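## 4. Hanging the power strip (hook plate, wall side)

For the Lorken bench kit. Do section 3 first, wall has to be wiped and dry.

1. Peel the hook plate, press flat on the wall, hold it hard. Leave it 2 hours before any weight goes on.
2. Keep panels and boards off that bit of wall - they scuff the paint.
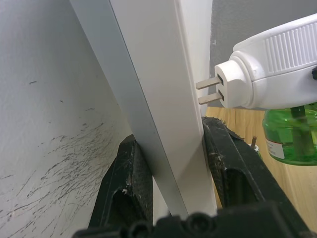 3. Loop of the strip goes over the metal hook. Check its all the way on, then let go slowly.
4. Plug in one at a time. Push straight, free hand on the strip so it doesnt swing.

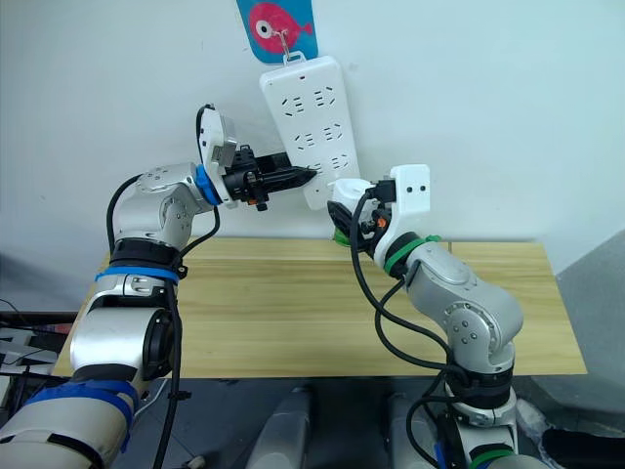

*Fig. 4-1. Strip on the fish hook, tilted. Black plug at a lower row.*

**CAUTION:** Strip off before you push or pull a plug. Never yank by the cable.

5. Liquids - keep bottles well away from the sockets. Nothing gets sprayed near the strip, ever.
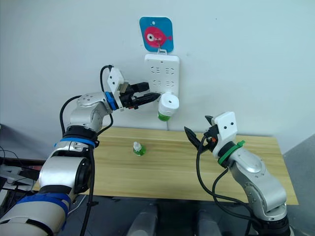
*Fig. 4-2. Spray bottle in front of the strip. Too close.*

6. Cable runs straight down to the back of the table. No loops, no tape.

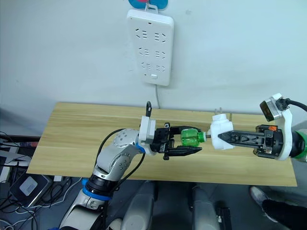 7. Last thing, small bottles capped and put away, then switch on.

Note: plate comes loose? Don't re-stick it. New one from Iraís Quintero, part 229.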